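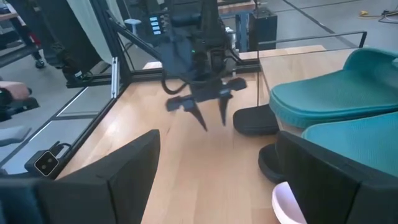

El cajón de las llaves sin dueño

En la oficina de Vatix hay un cajón, el segundo empezando por abajo, que no abre casi nadie porque se atasca. En marzo de 2024 hubo que vaciarlo para llevar el mueble a la planta de arriba, y salieron de él 144 llaves. Ninguna llevaba etiqueta, salvo una que ponía «la otra».

Dzifa Adjei, que lleva el inventario con una seriedad que el inventario no merece, propuso probarlas todas. La propuesta se aprobó por el procedimiento habitual de esta casa, es decir, que nadie levantó la vista de la pantalla a tiempo. Al cabo de dos tardes sabíamos que 17 abrían algo. Cinco abrían lo mismo: el armario de los productos de limpieza, que llevaba años sin cerrarse con llave y que, por lo visto, habíamos protegido mejor que la caja.

Las demás plantean un problema que no es de cerrajería. Una llave que no abre nada debería ser lo más fácil de tirar del mundo, más que un calendario viejo o que un cable de impresora. Y sin embargo Amr Tazi estuvo un buen rato con una de paletón en la mano, pesándola, y dijo que a lo mejor era la del almacén de Tarkine. El almacén de Tarkine lo dejamos hace ya varias mudanzas. Se le recordó. Contestó que por si acaso, y se la guardó en el bolsillo.

El «por si acaso» es la fuerza que sostiene todos los cajones de este boletín y, sospecho, los de sus lectores. Con las llaves se agrava, porque tirar una llave equivale a declarar que la puerta ya no existe, y para eso hace falta más valor del que uno trae a la oficina después de comer. Yo mismo conservo en casa la de un buzón de un piso en el que viví de estudiante. Si algún día me llega allí una carta, estoy preparado – lo único que me falta es el buzón.

Naa Agbeko, más práctica, preguntó en la ferretería Stivetti si compraban latón usado. Compran, al peso. Por todo el lote le ofrecieron lo que cuesta un café, sin la pasta. También le explicaron que muchas llaves modernas son de acero niquelado y que para ellas el café sería descafeinado. Volvió con el lote entero y un candado nuevo, de oferta, con tres llaves. De dos de ellas no hemos vuelto a saber nada.

Quien quiera ordenar las suyas antes de llegar a nuestro extremo puede empezar por lo siguiente, que es lo que hemos sacado en claro:

Etiquete el día en que le den la llave. Al día siguiente ya la recuerda mal.

No escriba «puerta». Todas son de una puerta. Escriba cuál, y si teme que el llavero se pierda por la calle, use un código que entienda alguien más de la casa. Seidu Ametepe puso los suyos en clave hace tiempo, y la hoja con la clave está en un armario cuya llave es la número nueve, según la clave.

Devuelva las ajenas. Casi todas las llaves misteriosas son de un vecino que se fue de vacaciones un verano y nos pidió que regáramos.

Guarde una copia fuera de casa, y no debajo de la maceta. La maceta la conoce todo el mundo.

En cuanto a las nuestras, Ekua Darko las ha metido en un bote de galletas y lo ha puesto en recepción, a la vista. Quien crea reconocer alguna puede pasar a probar suerte hasta finales de julio. Después irán a Stivetti, menos la de Amr, que dice que no la encuentra, y menos «la otra», que hemos decidido conservar hasta que aparezca la una.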